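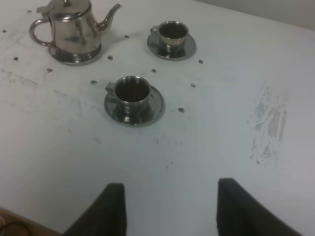
Teapot, cups and saucers within reach of the open gripper.

Setting up a pouring task to the Zekdale bench rules

1. Place the cups on their saucers before the arm is enabled. Keep hands off the table from then on.

2. Set the pouring speed limit in the task file. Bench value is 3 degrees per second at the wrist, up to a tilt of 90 degrees.

3. Run the full path once with no liquid. Watch the cables at every joint – a loop that is safe at rest may catch when the wrist turns.
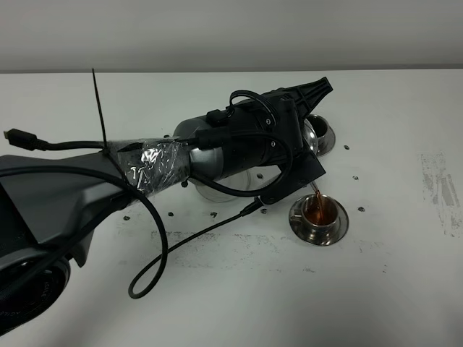 Photo: Kusum Kaushik / Lenholm

4. Pour with one person at the stop button. Stop the arm if the stream leaves the cup, and do not reach in to move the saucer.

5. Tie or tape cables to the arm link and trim any long tails. Recheck after every 37 runs.

6. Wipe up spills with the arm disabled. Liquid must not stand in the bolt holes.

Enter the run number and any stops in the Nunder log.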